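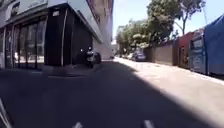 Keeping Your Home Insurance Papers in Order (and Your House Ready for a Claim)

My mother kept her insurance papers in a cookie tin on top of the refrigerator, and for years I thought that was a perfectly fine system. Then a supply line let go under her kitchen sink while she was visiting my aunt, and I spent most of an evening on a step stool going through expired policies, a warranty for a toaster oven, and my own third grade report card before I found the page with the claims number on it. I've been a bit of a nag about this ever since, so bear with me!

Start with the declarations page. It's usually the first or second sheet in the packet your company mails at renewal, and it has your policy number, your coverage limits and your deductible all in one spot. Make two copies. Tape one inside a kitchen cabinet door (I use the one over the coffee maker) and give the other to somebody who doesn't live with you. Mine is with my neighbor Kalkidan Tufa, and I have hers.

Next, the inventory. I know, I know. Everybody puts this off, and I put it off until one rainy December when there was nothing else to do. The trick is to go one room at a time and stop when you're tired of it. Open the closets, open the drawers, and take your phone along. For anything with a motor or a plug, get the label with the model and serial number, which is nearly always on the back or inside the door. When I finally finished, my list came to 226 items, and that was with all the towels and sheets counted as one line. I would never have remembered half of it from memory, especially the things in the basement.

Keep receipts for the bigger purchases, but don't trust the paper. Store receipts fade to nothing in a warm drawer. Photocopy them or snap a picture the same day, and write on the back of the original what the thing was, because "HSWR MISC" isn't going to mean much to you in five years.

A few things around the house are worth doing while you're in the mood:

Find your main water shutoff and tie a bright tag on it. Turn it off and on again twice a year so it doesn't seize up. If it's stiff, don't force it with a wrench. Call a plumber.

Look at the hoses behind your washing machine. If the rubber is bulging or cracked near the fittings, replace both of them, even if only one looks bad. It took me 20 minutes, and a good part of that was walking the machine out from the wall.

Clean the dryer vent all the way to the outside flap, and check that the flap still opens freely.

Set anything stored in the basement up on shelves or blocks. Cardboard boxes on a concrete floor will wick up moisture even without a flood, and a lot of policies won't pay for slow dampness anyway.

Keep a folder for repairs. When Florencio Robles redid our porch roof, I put his invoice, the leftover shingle wrapper and a few pictures all in one envelope. Should a storm ever take that roof off, I can show what was up there and how old it was.

If something does go wrong, take care of people first, then stop the damage from getting worse, then take pictures before you start cleaning. Shut off the water, put a tarp over the hole, move the rug. Save the receipts for the tarp and the fans too, as many policies will cover reasonable costs like that. Don't throw out the ruined things until the adjuster says you can. I've got a spiral notebook just for phone calls, with the time, the name of the person I talked to and what they told me, and it has settled more than one mix-up.

Lastly, read the exclusions once a year with a cup of something nice beside you. Sewer backup is often an add-on, flood is usually a separate policy altogether, and jewelry tends to have a low limit unless you list it. If a paragraph makes no sense, call your agent and ask to have it explained in plain words. Mihret Araya, who has handled our policy since we moved in, once stayed on the phone with me through four whole pages of it, and I sent her a loaf of banana bread.

Next time I'll go through what I keep in the glove compartment, which could use a good cleaning out itself.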